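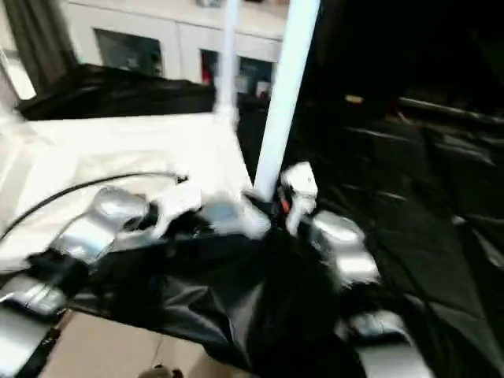 13 September 2021

Stollstead cell, hands + wrist cameras. Writing this up before I forget the order I did things in.

Came in to a left hand that wouldn't close all the way. Index stops short, motor current climbs, then the controller backs off and reports a grasp anyway. Same thing as in May, and in May it was the tendon guide, so went straight there. Guide is fine. Backed the tension off a quarter turn, no change. Put it back.

Then looked at the log properly (should have started there). Fault 139 over and over, which in our table is "position not reached", and every one of them lines up with soft stuff. Sheet, bags, cloth. Rigid objects close normally. So the finger isn't short, the zero is. On a box you hit the box before you notice. On thin film both fingers have to actualy meet and they don't.

Re-zeroed left hand by the long routine:
power down, wait for the light to go out
fingers open by hand to the stop, no forcing
power up holding the thumb off the palm
run zero, all joints, then save. SAVE. The Jarnari tool does not save on exit and doesn't warn you

Encoder on the left index read 718 at the open stop before, 200 after. The right hand reads close to 200 on the same joint, so I believe the new number.

Tested on plastic sheet, bunched up, both hands. Left now gets a fold and keeps it when I tug. Right hand slips if it comes in fast. Slowed the right approach for film only, left everything else at the old speed. Don't like having two speed settings in there but it'll do til the pads are changed.

Pads: right thumb pad is polished smooth. Ordered a set from Brøndum, 3 in the drawer are the old shape and DON'T fit, somebody please bin them or label them. I keep trying them.

Cables next. Wrist cable on the left was pulling at full roll, tie was too close to the connector. Moved the tie back one hole and left a loop. Rolled through the whole range with my hand on it, no tug. Check again after a day of running — the last loop crept.

Wrist camera: bracket screws were finger loose, both. Thread lock on, witness mark in paint pen. View had drifted so the gripper finger sat further into the picture than the calibration expects, which probably explains the sideways misses last week. Redid the calibration after tightening, not before (did it before the first time. wasted the morning).

Close range check with the cylinder against the dark cloth. Curved pale thing on black is the worst case for exposure, auto kept hunting. Locked exposure and gain, values are in the Pellamgate config under wrist_left. If the lights over the bench get changed these need doing agian.

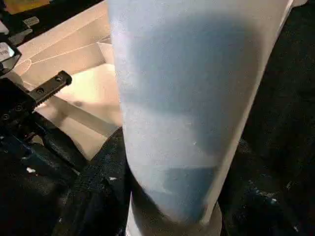
Added later the same day, from the Pellamgate side: locked exposure is fine by us but please lock white balance too, otherwise the blues wander between runs and we end up throwing data out. Also the config you pushed has wrist_left and wrist_right pointing at the same file. Was that on purpose?

Not on purpose. Fixed, pushed. White balance locked on both.

Still open:
new pads when they come, then put the right approach speed back to normal and rerun the film test
right hand hasn't had the long zero, only the quick one
fault 139 should stop the grasp, not just log it. Need to find where the controller swallows it
recheck paint marks on the camera screws end of week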